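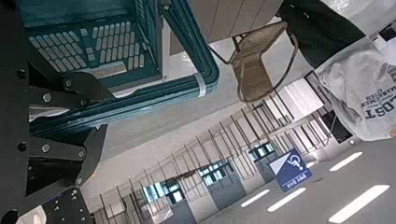

Potov ventilated crate, teal

Moulded plastic with a rounded rim and thick walls. The slots are small and rectangular, set in even rows, so smaller items stay put while air still gets through. Empty weight on our scale was 410 grams.

The rim is comfortable to grip – no sharp flashing. After 3 months of hauling gear between car and storage, the walls haven't bowed. White tape sticks well to the rim for labelling.

Colour choice is limited to 2.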